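This site uses cookies to remember your basket and your language. Accept all / Settings

Karo Serving Set by Fundine

Tray, plates and bowls in white and pale blue, with food pieces for practice and display

The Karo set is a small family of dishes that we sell since April in our own shop. Before this we delivered it only to kitchens, nursery schools and photographers who asked for it by phone. Many of them asked the same thing, a simple tray that goes together with simple plates, and without a flower or a gold line on it. So this is what Karo is. The shapes are plain, the colors are quiet, and all parts can be bought together or one by one.

What belongs to the set

The rectangular tray has rounded corners and a raised rim. The rim is low, so a hand comes easily over it when you take something from the middle, but it is high enough that a lemon will not roll down to the floor. The tray is 37 cm on the long side. We call the color white, although next to very white paper it can look a little bit warmer.

The plates are round and come in white or in pale blue. Yellow food looks especially good on the pale blue one, and this is the reason why we so often put banana slices on it when we prepare a table.

The bowls come in three forms. There is a small white one for sauce, nuts or sugar. There is a shallow white one with a wide rim, which is our most sold piece. And there is a deeper one in a pale blue that goes slightly to lavender. Some customers write to us that the blue bowl and the blue plate are not exactly the same blue. This is correct. They are made in two different places and we decided to leave it so.

The food pieces are sold separately in a paper bag. In the bag you find a lemon, a croissant, a row of banana slices and a few more things, depending on the season. Please do not give them to children under 3 years, the banana slices are too small for them.

How to lay out the table

Karo means a square or a check, and the name comes from the way we work with the set. We cover the table with brown kraft paper and we divide it with blue tape into cells, lengthwise and crosswise. Then every dish has an address. If somebody moves the tray in the morning, in the afternoon you can put it back to the same place without discussion. We started this when we made our catalog and now many schools do it also.
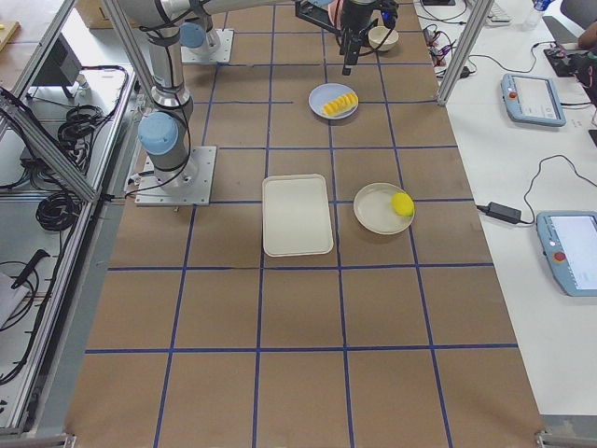 Lorna Talavera wrote to us that she keeps the tray always in the middle column and lets the children decide only about the plates, because with everything free to move they never came to the eating. She has the set on a long table for two groups, and she asked if we could offer the tray in a half size too. We are thinking about it. For the moment the half size would have to be made by Wyss, who make our bowls, and their smallest mold is still too big.

If you want to try the grid, you need the following:

Brown paper, 50 m roll. One roll is enough for many tables. Lay it with the side that curls to the table.

Tape in blue, 2 rolls. Take one that can be pulled off again. We sell the Tradik tape because it stays flat also where two strips cross, but any masking tape is fine.

A long ruler or a straight piece of wood.

Begin with the long lines and press them from the middle to the ends. After this make the cross lines. The cells do not need to be perfectly square. It is more important that the tray can lie over more than one cell and you still see the lines around it, so do not make them too big.

Leave one part of the paper free when you start. People want to fill the complete table at once, and then there is no room for putting a plate down while you change the order. We keep the near side open for the first dishes and fill it later, when everybody knows what should come where. 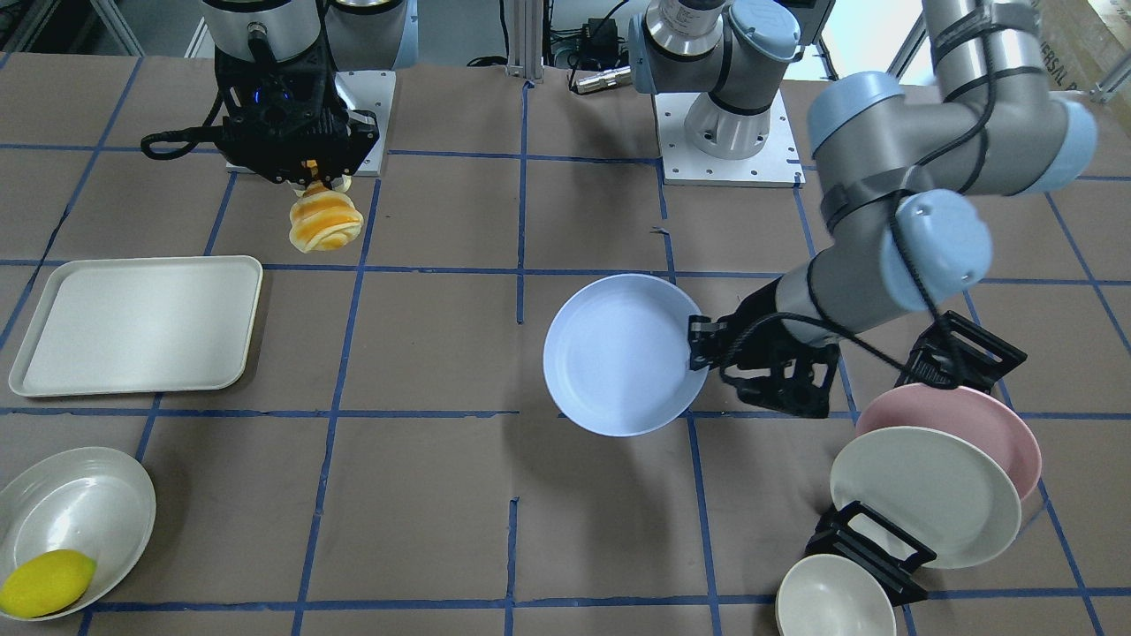
For a breakfast table we recommend to use the tray for the bakery and the bowls for the fruit. A lemon in the shallow bowl looks good and does not need anything else near it. The croissant can lie directly on the tray, without a napkin. If you use the set with real food, put the cut fruit on a plate and not on the tray, as the juice collects in the corners and it takes longer to wash.

Care

Wash the dishes by hand or in the upper basket of the machine. Do not stack the deep bowl inside the shallow one while they are wet, they hold together and it is difficult to separate them. The food pieces should be wiped only with a damp cloth.

Delivery

We pack from Monday, and orders that come on the weekend go out with the first truck. Single plates and bowls can be returned. Opened bags of food pieces we cannot take back.

Reader comments (3)

M. H.
Is the shallow bowl still available alone? In the shop I see only the complete set.

Fundine shop
Yes, please choose "single pieces" in the menu on the left. The white is in stock.

Petra
We had the table ready on Sunday for my daughter's birthday. The tape came off the paper without tearing, but I left it only one day. The croissant is now living in her toy kitchen and I have to order another one.

Contact | Delivery and returns | © Fundine | Back to top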